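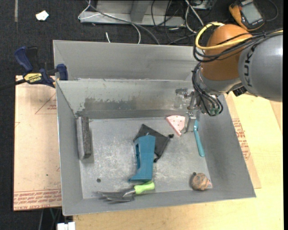 How far ahead should a wedding band send the contract? Mine goes out the same evening the couple says they want us, while they're still excited and while I still remember what I promised them on the phone.

January
By Lok-yiu Chung

I wrote that down first because a younger fiddle player asked me this morning, and I gave her such a rambling reply that I thought I'd better have it straight for the next person. She has been playing parties for a year on nothing but text messages and a handshake, and she's just had one vanish on her. I told her I did the same thing for far too long, and that it's no shame, and then I talked for another half hour about deposits until her coffee must have been stone cold. Poor thing. She was very polite.

Up at 6 to practice before the phone started. The new set for the Skirlow anniversary party is coming along, though the waltz in the middle still drags and I can't decide whether it's the tempo or just me being tired of it. I played it through four times, once with the mute on so as not to wake the house, and liked it best that way. Maybe we should do it quietly! I'll try it on the others at rehearsal and see what faces they make.

Then the inbox. January is always like this — everyone got engaged over the holidays and everyone would like a quote by lunchtime. I answered every one of them before I let myself eat, and I'm a little proud of that. The couple at Hadura want strings for the ceremony and then the full band after dinner, and the mother of the bride would like to know if we can learn a song she heard on a cruise and can't remember the name of. She hummed it into a voicemail. I have listened to it more than I care to admit and I believe it's in three, and that's as far as I've gotten.

The Yuen party wrote back to say my price was 300 dollars over the other group they'd asked. I used to come down right away when somebody said that, and then drive home at one in the morning feeling sour about it. Today I wrote a nice long note instead, telling them what's in the price: the second speaker, the extra hour so dinner can run late without anyone panicking, the dance music during breaks. I said the other group might suit them very well and that there'd be no hard feelings. We'll see. I would like to play that one, they sounded like fun on the phone.

Spent the afternoon on something I'd been putting off, going through last year's jobs and writing to the people I never asked for a review. I know, I know. You're supposed to ask within a day or two, while they've still got the flowers on the table. I sent 15 of them, each one a bit different, and I tried to mention something from the night so they'd know it was me typing. The grandfather who danced with his cane hooked over his arm, the rain at the barn, the best man who sang. It took ages, and I enjoyed it so much more than I'd expected to. Two answered before supper. One of them is expecting a baby and wants us for the first birthday, which is looking ahead a good way, but I put it in the book in pencil.

The old amp is making its noise again. I asked at Sorkier and they want 98 dollars just to open it up, so it's going to hum for one more month and I'll stand it on the far side of the drummer, who won't mind.

Must remember tomorrow: strings, the invoice for the New Year's job, call Hadura about where we can park the van, and find out what on earth that cruise song is.

Contact Lok-yiu | © Lok-yiu Chung, all rights reserved | Back to top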